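Slide 6. Drying racks and shelf load

Start with the Kastadstead survey: 1,749 kitchens, one question on where plates go after washing. Graham Ashworth has the raw tables if anyone asks.

Define air drying. Plates on edge, gap between them, no towel. Mention that gap width matters more than rack material.

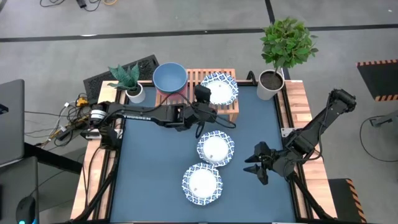

Plate on a wooden rack, dishes and plants nearby.

Slide 7. Humidity. Test room held steady, 800 plates over 4 weeks. Read the two curves left to right. Pause on the crossover.

Stoneware holds water in the unglazed foot ring. Say "foot ring" and point to the diagram. Skip the Gumex mat results if short of time; they are in the handout.

Hand over to Valentin Toma for slide 8.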